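Corrugated box

A corrugated box is a shipping or storage container made from corrugated fibreboard, a sheet material in which a fluted paper layer is glued between flat facings called liners. In everyday speech it is usually called a cardboard box, although the paper trades keep the word cardboard for heavy solid stock such as that used in cereal packets. Corrugated boxes are used for freight, moving house, retail display and the storage of household goods.

Construction

The board is made on a machine known as a corrugator. The middle layer, or medium, is softened with steam, pressed between toothed rolls and bonded to the liners with a starch-based glue. Single wall board has one fluted layer and two liners. Double wall board has two fluted layers and three liners, and is used for heavier contents.

Most boxes are made with the flutes running vertically when the box stands upright. In this position the flutes act as small columns and carry much of the stacking load. The corners are stiffer than the middle of a panel, and a box that has lost the shape of its corners will hold far less weight than a sound one.

The most common pattern is the regular slotted container. It is cut from a single blank, creased to form four side panels, and closed by four flaps at the top and four at the bottom. The outer flaps meet along the centre line, where they are normally taped. The blank is joined along one vertical edge by a glued, stapled or taped tab, called the manufacturer's joint. 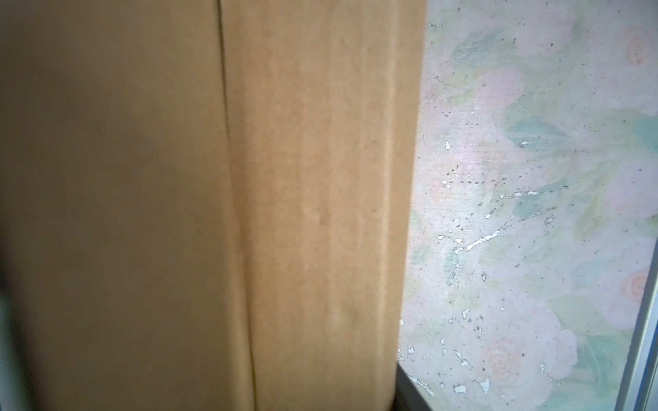
Colour and surface

Unbleached kraft liner ranges in colour from golden tan to a duller brown. The shade depends on the wood pulp, the share of recycled fibre and the age of the paper. The surface is matte and takes up moisture readily. Faint ridges following the flutes may show through a thin liner, an effect called washboarding. Shallow dents do little harm, but a crushed flute does not recover its strength.

Household storage

Boxes kept for storage should stand on a dry, level surface, with the heaviest at the bottom of the stack. Damp air weakens the board, and garages and basements are poor locations for long-term storage. The Otesetti storage guide sets a limit of 30 kg for a double wall box and advises against stacks of more than six.

Wustura, a packaging supplier, lists 19 stock sizes in its household range. The Cukitz pattern, a variant with overlapping bottom flaps, is sold for books and tableware.

Disposal

Clean boxes are flattened and recycled with other paper. Board soaked with grease or food is usually excluded from paper collection, but may be accepted for composting where local rules allow.

See also: Kraft paper; Packing tape; Okoth fold

Last revised Apr 19, 2020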